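Woodfinish Talk > Tables, Counters and Benches > Oil or hardwax on butcher block?

quillwort
Started September 27, 2018

OK, I am officially obsessed with butcher block. I picked up an Isholm top for my sewing room, 66 inches long, paid 162 dollars for it at Camenzind in Nusteck, and I can't stop running my hand over it. It came raw. I've been reading about finishes every night and now I know too much and can't decide anything.

Short list so far is plain mineral oil, a tung oil and citrus mix, or the Flenach hardwax everybody in the flooring section raves about. It won't see food. It'll see a sewing machine, a steam iron (on a mat, I promise), tea, and a cat. I want it to stay as pale as I can keep it. What would you all put on it?

benchdog_lorenz
Congratulations on the new top! Hardwax, and I would not think twice. I did my own bench with Flenach two winters ago and it still makes me happy every time I sweep it off. Thin coats. Thinner than you think, then thinner again. You work it in with a white pad, you buff off whatever the wood didn't want, and you go have dinner.

Mineral oil never cures. On a cutting board that's fine, you wash it and oil it again. Under fabric I would be nervous the whole time.
- Lorenz Nägeli

tallow_and_twine
Gonna disagree with Lorenz a little, with love. Hardwax is great until you have to fix a spot. I had a ring from a flower pot and my patch dried shinier than everything near it, and I ended up redoing that whole end. With tung oil I just sand the spot by hand, wipe some more on, and by the weekend I can't find it. It's slow to cure, yes, and the citrus smell hangs around (I like it, my husband leaves the house). But it's the friendliest finish I know.

benchdog_lorenz
Your patch was shiny from too much product, I'd bet a can on it. Buff the patch with a dry pad while it's still fresh and feather it out past the ring. I've done it three times on my bench, once for a coffee can full of wet brushes that I left there overnight like a fool.

tallow_and_twine
Maybe! I did slop it on. I'll still take tung for anything with a cat on it.

YolandaQ
Oh good, a butcher block thread, my favorite kind. Two things before anybody opens a can.

Do the bottom too. Same finish, same number of coats. People skip it all the time and then come here in January asking why their table is shaped like a potato chip. Wood takes up moisture through every face, so if the top is sealed and the underside is bare, it moves unevenly.

And let it sit in the room first. Mine leaned in the hallway for a couple of weeks, on stickers, before I did anything to it. The room is at 43 percent humidity most of the year and it settled in beautifully.

On color: any oil will warm it up some. Wipe a hidden corner with mineral spirits and you'll get a fair preview. If that looks too yellow to you, look for a hardwax with a little white pigment in it.
Yolanda Quintanilla

quillwort
The mineral spirits trick is so useful, thank you! Just tried it on the underside and it went more honey than I hoped. Pretty, though. I may be changing my mind about pale.

Has anyone got pictures of a light one?

YolandaQ
Light butcher block, both of these: 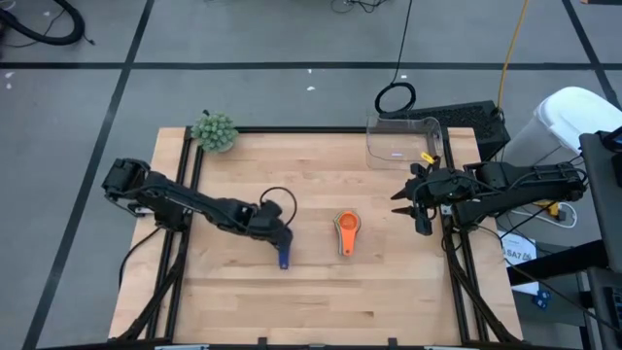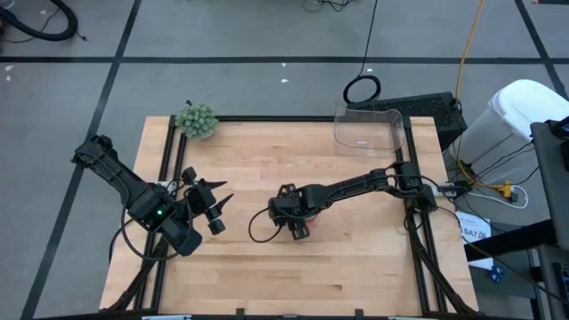
quillwort
How long do I leave the hardwax on before I wipe off the extra?

YolandaQ
Ten to fifteen minutes is plenty in a normal room, less if it's hot. Go by feel more than by the clock. When the pad starts to drag, it's time to buff. Work in sections you can reach from one spot and you won't have to hurry.

mapleleftovers
Can we talk about sanding, please? I think that's where most of these go wrong. I see people taking tabletops up to 1,000 grit and then wondering why the finish sits on the surface and scratches off. You've closed the wood up! Stop at 150 for hardwax, maybe 180 if you can't help yourself. Vacuum it, then wipe with a barely damp cloth to raise the fuzz, let it dry, and do one light pass by hand with the same grit.

tallow_and_twine
I go finer than that with tung and have never had trouble. Up to 320. It feels like silk.

mapleleftovers
With pure oil I can see it, there's nothing in there that needs something to hold on to. With the waxes, read the can. Flenach prints the grit right on the lid and people still skip it.

benchdog_lorenz
Agree with maple. Also, the rags! Lay them flat outside to dry, or put them in a metal can of water with a lid. Oily rags in a wad can catch fire on their own. I say it in every thread and I'll keep saying it.

stitchwitch_in_may
Coming at this from the fabric side. I did a cutting table in May with tung and citrus and I was so impatient that I laid white linen on it after a week. Yellow smudges, all of it. I cried. Give it a month before any cloth touches it, longer if your room is cool. Once it was fully cured I've had no marks at all, and the table is gorgeous, so I'm not against it!

One more thing, ease the front edge over with a sanding block. A sharp edge catches thread and your forearms will complain.

quillwort
A month!! OK, that settles it. I have curtains promised to my sister. Going with the hardwax, sanding to 150, both sides, thin coats, rags outside. And rounding the edge, I wouldn't have thought of that.

tallow_and_twine
Traitor. Post it when it's done.

YolandaQ
Check how you're attaching it to the legs, too. Slotted holes or figure-eight fasteners so it can move across the width. Don't glue it down.

quillwort
Figure-eights are already in the drawer. Starting on the underside tonight, the cat is locked out.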